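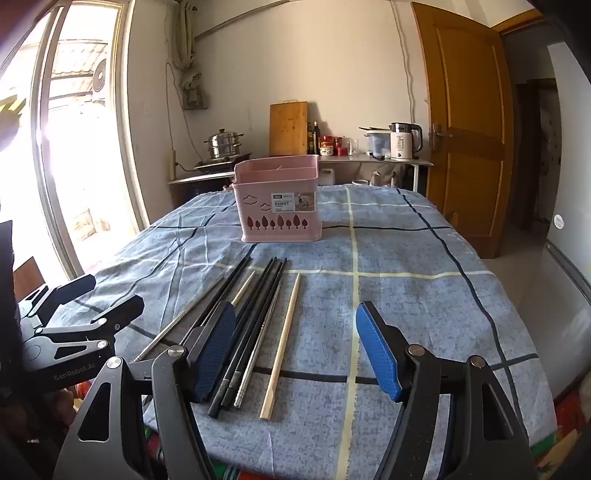 Print this page | E-mail this page

Histmont supper club opens its doors for a second season

Long tables, shared bowls and plenty of noodles are coming back to Histmont this July, when the Tustunell Supper Club begins its second season in the old seed hall on the hill. Last year's suppers filled up within days of being announced, and this time there will be room for many more people, with 700 places across the summer!

The club was set up by Imad Tannous, who spent years cooking in other people's kitchens before deciding that what he liked best was feeding a big room of strangers the same meal at the same time. There is one menu each evening, everything is put in the middle of the table, and guests help themselves (and each other). Children are very welcome and eat for half price.

This season's cooking leans towards East Asia, with hand-pulled noodles, braised aubergine, steamed fish with ginger and a cold cucumber salad that regulars have been asking after all winter. Most of the vegetables are grown within walking distance of the hall. There will be a full vegetarian menu every night, and the kitchen can cater for most allergies if told when booking.

"We had people last summer who came on their own and left with somebody's phone number and a bag of beans," said Imad Tannous. "That made me so happy. I want more of that, and I want everyone to try the dumplings, because we've been working on them since the autumn and they are finally right."

New for this year is a run of early evening classes led by Hadi Abu Hammour, starting at 5 pm before selected suppers. They cover dumpling folding, simple broths and pickling, and no experience is needed. Aprons and ingredients are provided, and whatever gets made in class goes home with the people who made it.

"I burnt rice until I was well past thirty, so please don't be shy," said Hadi Abu Hammour. "Come and get flour on your shoes."

The hall has had a good scrub over the winter too. The floor has been sanded, the back doors now open on to the orchard, and the 51 bus stops at the gate until late. There is level access throughout and parking for bikes beside the front steps.

Supper starts at 7 pm and doors open half an hour earlier. Places can be booked at the Tannous bakery in Histmont or through the supper club's website, where the menus will be posted as they are settled.

Print this page | E-mail this page

Related items

Tustunell orchard walk returns for blossom time
Rendix choir to sing at Histmont summer fair
New bread oven lit at Tannous bakery
Seed hall roof repairs finished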